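2021-08-21

I gave up coffee after lunch in February, and I said I'd write down how it went once I had six months behind me. I have those now.

The reason was sleep. I'd been waking at two or three most nights and lying there until the alarm, and I had blamed the mattress, the streetlight and the neighbor's heat pump. I bought a new mattress from Tierney, which was comfortable and made no difference at all. Then Inês Barreto, who I used to share an office with at Adby, asked me what time I had my last cup. It was usually at four. Sometimes it was after dinner.

The first week was bad. I had a headache from lunch until bed for four days, and I was short with people on the phone. By the second week the headache was gone, but I missed having something to do at four o'clock. I'd walk to the kitchen, stand there, and walk back to my desk. 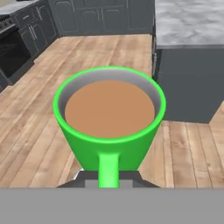
Tea was the obvious replacement and I didn't take to it at first. I tried the herbal kinds. Most of them smell better than they taste, and the licorice one went in the compost. What has lasted is decaf with a good deal of milk, a pale tan color and filled well up in the mug, same as the one in the bright green mug up there. I never took milk in the morning coffee and I still don't. Keeping the two drinks different seems to help me treat the afternoon one as its own thing.

The decaf I buy is from Cultham, in the plain bag. I tried the Ituveck one too and found it sour. Cormac Hanrahan swears by it, so it may be how I brew it. I use a cheap drip cone and water just off the boil, and I'm not careful with the timing.

As for the sleep, it got better slowly. I didn't keep a log until March, so I can't say much about the early weeks. From March on I marked each night in a notebook as good or bad, and by May the good ones were well ahead. I still have bad nights. They tend to come when I've eaten late or been on the computer past ten, and giving up coffee hasn't fixed either of those habits.

I've slipped a few times. There was a wedding in June where the coffee came out with the cake at nine in the evening, and I had 2 cups and was awake to hear the birds. That was useful in its way, and I haven't done it again.

Mornings haven't changed. I have one cup when I get up and another before ten. I thought about cutting those as well, and Inês thinks I should, but I like them and I don't see a problem with them so far.

The next thing I want to sort out is the late eating. I get home after seven most evenings and by the time anything is cooked it's past eight. I'm going to try making soup ahead and freezing it in jars, once the weather cools down enough for me to want soup.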